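Backing up the old discs

February 24, 2019

I finally started copying my old CD-Rs and DVD-Rs to a hard drive. I have 251 of them, burned over a lot of years and stored in spindle cases in a closet in Plokthorpe. Most are photos, drivers and music I ripped in college.

The drive I used first was the one built into my desktop. It read the first few discs fine and then started hanging on anything burned at high speed. Windows would freeze for a minute and then tell me the disc was blank. I cleaned the lens, changed the SATA cable and got the same result.
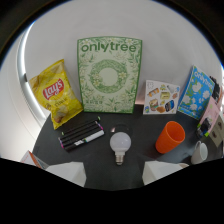
Chips and the onlytree box, back of the table.

Dezső Bodnár lent me his external Skunton burner, which is older than mine and much louder. It read nine of the ten discs my drive had refused. The tenth gave read errors near the outer edge, where the dye had gone pale. I set the read speed down to 4x and got everything except two video clips.

For the copying I use a small free program called Testa. It makes an image of the disc, retries each bad sector up to 100 times and writes a log. You can stop it and pick up later with a different drive, and it only goes back for the sectors it missed. I wish I had known about that in June, when I threw out a stack of discs I thought were dead.
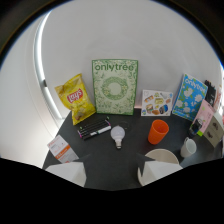 Same round table, with the Lay's bag at the back left.

So far the worst ones are the Clakley discs, a cheap brand I bought in bulk. One had 3000 bad sectors. The others from the same pack are not much better, so I am doing those first.

Hayley Fairclough asked in the comments last time whether to verify the copies. Yes. I run a checksum on each image after it is moved to the drive, and one has failed so far. I copied it again and it matched.

Next up are the multisession discs. Testa only sees the last session on some of them, and I haven't found the setting for that yet.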